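September 3, 2019. Open day, day book, bench 2

Feet hurt, voice gone, but I want this down before I forget it. The Rundomberg lot came over at ten and the sixth formers after lunch, and we ran the hotplate routine for both groups on the Franka. The idea is dull to write down (arm comes in, finger goes to the knob, chemist goes off and has a cup of tea) but they loved it!
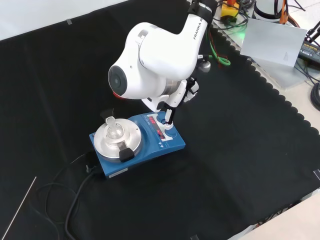 Évan Maillard did the talking in the morning because he's better at it than me. I drove. We kept the speed right down, which made the waits long, and he filled them with the story of the Moschos order. One of the Rundomberg people wanted to know if we could do six plates in a row. I said ask me in October.

Knob positions are in the Leritz folder, file 157. Please don't overwrite that one, I spent all of Friday on it.
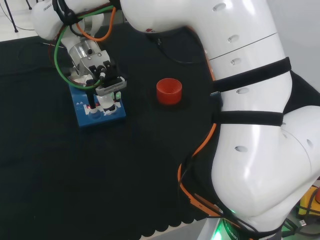 Does somebody have to stand next to it the whole time?
For a demo, always, with a hand near the stop button. For overnight runs we haven't agreed anything yet and I'm not going to be the one who decides.

The afternoon group asked far better questions, mostly about what happens if the glass is in the wrong place. I waffled a bit.

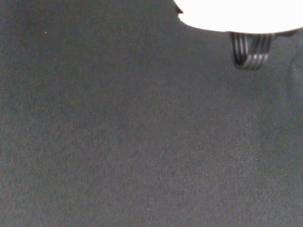

I also promised their teacher a copy of the handout, so if anyone has the Grultberg version with the corrected wiring page, send it over. Mine still has the old one (part number 1621, wrong since spring).

Évan reckons we should do two short slots next time instead of one long one, and I agree.

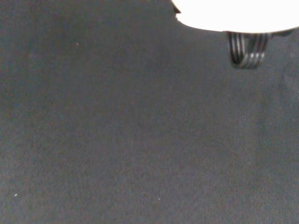

TO DO
Handout to the teacher
Ring Rundomberg about the six plates
Lint roller for the bench cloth
Ask Évan where he put the spare key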